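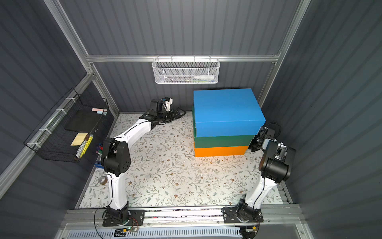 The Geltico bench cell, with blue, green and orange boxes stacked on the mat between its two arms.

I've been in the mail-order business long enough to distrust anything that comes with a brochure saying "turnkey." So when Maksym Hordiienko started talking up the Geltico bench cell last August, I nodded a lot and went back to taping cartons. He kept at it. By the second month of hearing about it over lunch I caved and signed us up for the 60 day trial, mostly so we could talk about something else.

What you get for the trial fee is an enclosure, a pair of arms on a rail, the cameras, and a training service called Erine that you log into from any laptop. You show the arms what you want by steering them through it, over and over, and Erine goes off and chews on your demonstrations and hands you back something that tries to do the job without you. The pitch is that you don't need a programmer. I'd say that's mostly true, with a fat asterisk I'll get to.

Now, the thing that gets people arguing (and it got me arguing with pretty much everyone in our building) is whether a small shop like Skiltcombe has any business renting robots at all. We ship craft supplies. We have three people packing on a busy day. Krešimir Popescu, who has run our packing side since before I arrived, thinks the whole idea is silly, and his case is a good one: he can stack, unstack and re-stack a pile of boxes while holding a phone to his ear. Why pay for something slower?

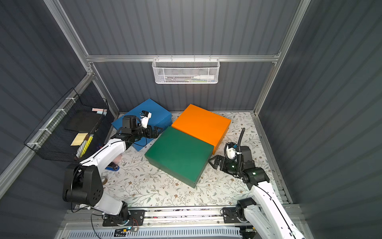

My answer is that I'm not paying for speed, I'm paying to find out which jobs are worth handing over, and a rental is a pretty cheap way to learn that. We picked the dullest task we could think of, which was stacking and unstacking three boxes. You'd think it would be a snooze. But look at what the arms have to deal with when the boxes are spread out, with the green one pushed up against a corner of the orange one and the blue one tipped at an angle off toward the left wall. A person sees that and just fixes it. For Geltico's setup, every one of those angles is its own little puzzle, and you have to have shown it enough of them.

Which brings me to the asterisk. The brochure talks about getting going in an afternoon, and sure, we had the arms moving in an afternoon! Moving isn't working, though. We ended up recording 137 demonstrations before I saw a run I'd have shown to a customer, and I threw out plenty of my own because I steer like I'm parking a truck. Maksym is much better at it. He's patient and he doesn't overcorrect, and I think the people selling these things should be a lot more upfront that the skill of whoever's doing the steering matters a whole bunch. If your best packer hates it, you've got a problem that no software update is going to solve.

I also have gripes about the software. Erine makes you name every batch before you can save it, and the names can't be changed later, so ours has a batch called "test test real one" that I'll be looking at until the trial ends. The help pages are thin. Support was friendly and answered me at 7 in the morning once, which I appreciated, but the answer was a link to one of those same help pages.

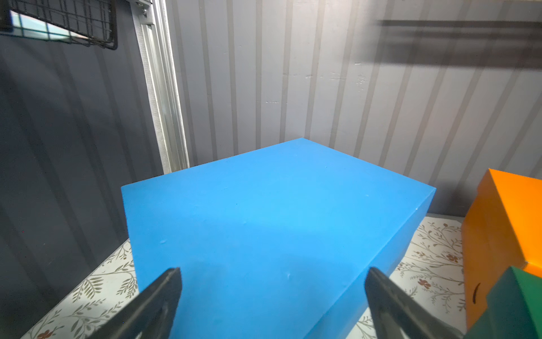
And still, I come down in favor. I looked at the Radu kit as well, which is cheaper to buy outright, but you build it yourself and you're on your own for the training part. For a hobbyist with free evenings I'd say go for it. For a shop with orders going out the door I'd take the rental every time, if only because somebody else has to answer the phone when a motor quits.

Krešimir hasn't budged, by the way. He points out that we've spent a lot of hours teaching a machine to do something none of us ever complained about, and I can't really fight him on that one. Where I think he's wrong is in judging it by today's box pile. I want to know what it's like to live with one of these before we need one - what it costs in attention, who on the team takes to it, how much of the brochure holds up.

If you're on the fence, my advice is to take the trial, pick one boring job, and refuse to add a second until the first one works. We tried to run 2 tasks side by side early on and got nowhere with either. Also, ask for the longer cable.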